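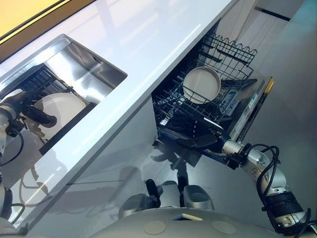 My dishwasher died in November and I have decided not to replace it. I mention this in the way other people mention a marathon. The machine was a Colberg, it had 11 programmes, and in all the years I owned it I used one of them, the one it was already set to when it came out of the box. The other ten had names like Crystal Care and Eco Silence and I assume they did what the first one did, but slower. Now what I have is a black rack in a steel sink, and a round white plate leaning in it at an angle, and I find I look at that plate with more satisfaction than I ever got from a full load.

The man in the shop wanted 300 pounds for the cheapest replacement and 50 more to take the old one away. He asked how many place settings I needed. I have never set a place in my life. I put a fork down near someone and hope.

What bothers me is how readily we agree that washing up is a problem. The case for the machine is always time, and I would like to know where mine went. For years I was handed back 20 minutes every evening, and I spent them standing in the same kitchen, reading about taps on my phone. I also spent a good part of them loading the thing, then reloading it after somebody in the house had put a bowl in the wrong way round. There is no argument like a dishwasher argument. People who can discuss money and religion quite calmly will go pale over the direction of a spoon.

At the sink you get one job and an end to it. The water goes grey, you let it out, you are finished. I can't say that of anything I do at work.

I will admit the drawbacks. Roasting tins are a misery and I have begun choosing dinners by what they stick to. My one decent casserole, a Kokari, has been soaking since yesterday and we are both pretending it isn't there. My sister-in-law, who has two dishwashers, one for each end of her kitchen, has started offering me hers as if I had lost my home.

The old machine is still there under the counter, open, with one white bowl in its rack. It is the right size for a bowl, and it doesn't beep.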